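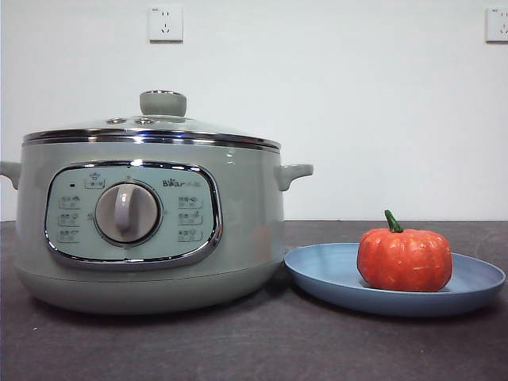 Photo: Zetell

PRESS RELEASE

25 Mar 2023

Jandov Horror Weekend returns in September, with fewer promises

The Jandov Horror Weekend will be back this September for its seventh edition, with 7 feature films, two programmes of shorts and one all-night screening that we still have doubts about. Passes go on sale today from the Vument box office and cost the same as last year.

Readers of festival press releases will be used to hearing that each year is the biggest and scariest yet. We have said so ourselves, more than once, and the figures did not always agree. Last year we sold 700 passes after announcing that we expected 800. The main hall at the Vument seats 293, and on the opening night there were plenty of places left in the front rows. We are therefore making no forecast for this year.

The theme is haunted houses. It was chosen after a long argument, as several of the programming team feel that the haunted house film has been worn out by sequels and would have preferred a year of sea monsters. The selection tries to meet that complaint by leaving out the titles everyone owns already. Most of the films are from the 1960s and 1970s, and four will be shown from prints.
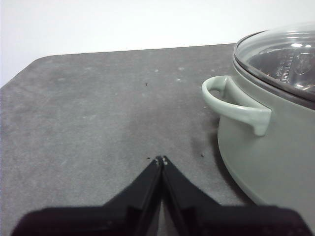

Prints bring their own trouble. Two of those booked have been described to us as "good", a word that has covered a lot of scratches in the past. If a print turns out to be unwatchable we will show a digital copy and say so on the door before anyone hands over a ticket.

The Dumitrescu short film prize will be given for the third time. Entry is free and open to films of under 20 minutes. The jury has asked us to pass on that a flickering light bulb and a child humming do not, on their own, make a horror film. Last year's entries leaned heavily on both.

There will again be a market in the foyer, with books, posters, second-hand discs and board games. Stallholders who took part last time have first refusal until the end of next month. We have dropped the "immersive scare maze". It was a corridor with a curtain, the queue for it blocked the bar, and we do not think a bigger curtain would help.

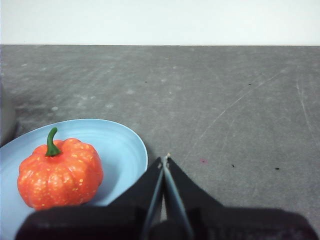 The costume contest stays, on the Vument stage before the late film, judged by applause as usual. Entrants are asked to keep masks off while using the stairs.

We have also been offered a "live ghost investigation" by an outside company and have said no for now – we asked what evidence previous events had produced and are still waiting for a reply.

Passes cover all screenings except the all-nighter, which is ticketed separately. All films are for over-18s unless marked otherwise. The full timetable will be published when the last bookings have been confirmed in writing, and not before.

ENDS

Notes to editors: press passes are limited and go first to those who reviewed films last year. Requests should be sent to the Jandov press desk, care of the Vument.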